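Multberg Listening Circle
Minutes of the regular meeting, Nov 28, 2018
Held in the upstairs room at Mandau Hall

In the chair: Dehua Meng
Present: 16 members, including two who joined at the fall listening night and were made very welcome
Apologies: three, all received beforehand, with kind words

1. Minutes of the last meeting
Read and approved with one correction. The slow version of the harbor song that we played in the second half was the studio take, and I had put it down as the concert take. My thanks to the member who went home and checked both (and then very patiently played them to me over the phone).

2. Matters arising
The left speaker has been fixed. It was the cable. The spare cable is now in the bottom drawer with the record brushes, and Dehua asked that it stay there.
The library has taken our duplicate box sets and would be glad of more, so long as the booklets are still inside.

3. Album of the evening: Lonenura, the concert recording
We listened to both sides straight through, with the usual stop in the middle to turn the record and stretch. Several people had only known Lonenura from the studio album, and there was a good deal of friendly surprise at how different the running order is. The opening piece on the concert record is the closing piece on the studio one, and it goes on nearly twice as long, mostly on account of the cello introduction.

Dehua spoke for the record, having chosen it. She first heard it on a long drive and had to pull over for the second track – she still thinks the brass entry there is the best thing on either side. She admitted that the keyboard sound has dated, and that the crowd is mixed rather high, so that you sometimes feel you are sitting next to one particular man who whistles.

Opinion was divided after that, in the nicest way. A fair number of us felt the strings were laid on too thick in the middle of side one, where three pieces in a row start with the same sort of rippling piano and then swell up at the same sort of spot. Others said that this was just what they liked about it, and that it made them want to lie down on the carpet. One of our new members, who plays viola, pointed out that the string parts are simpler on the concert record than on the studio album, probably so that they could be learned quickly by a hired orchestra. None of us had noticed, and we went back and played four minutes of each to hear it for ourselves. She was quite right.

The short drum piece on side two had few friends. The last track had nothing but friends, and was played again during coffee.

Scores were collected on slips as usual. Lonenura goes into the book as a "keep," to be heard again next year if there is an evening free.

4. The catalog
The card catalog now stands at more than 900 records, of which 388 are live recordings. These have been the hardest to file, as so many of them have nearly the same title as the studio album or as one another. It was agreed, after a longish talk, that live records will be filed under the performer and then by the year of the concert, and that the year of release will go in pencil on the back of the card. Tribute records and song-by-song covers of whole albums will have their own drawer. Two members offered to start moving cards before the next meeting and were thanked by all.

5. Offer from Gebru Records
Dehua read out a letter from Gebru Records, the shop on the corner, which is clearing its back room and has offered us a crate of orchestral pop and easy listening for $246. We are free to look through it first. There was some worry about shelf space, and some about how many Christmas records might be in there. Agreed that Dehua and one other will go and look, and may say yes on our behalf if at least half the crate is not already in the catalog.

6. Summer outing
It is early to be thinking of June, but the outdoor concert series sells out quickly and last time we left it too late and ended up in two separate rows. A sign-up sheet is on the board by the door. Please put down whether you can drive.
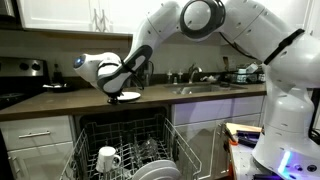
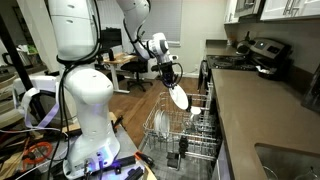

7. Next meeting
The album for next time will be chosen by the viola player, who has promised us something with a smaller band and no strings at all – a solo piano concert, in two parts, with a famous wrong note that she will not point out until we have all heard it. Please come in good time, as the first side is long and she would like it played without a break. We will have supper between the two parts, on the white plates, and they should go upright in the dishwasher rack afterward. Slips and pencils will be on the chairs.

8. Any other business
A gray scarf was left behind after the last listening night and is on the hook by the stairs.
A member asked whether we might have an evening of opening tracks only. Warmly received, and put down for the next meeting.

The meeting closed with the last track of Lonenura, at the request of several.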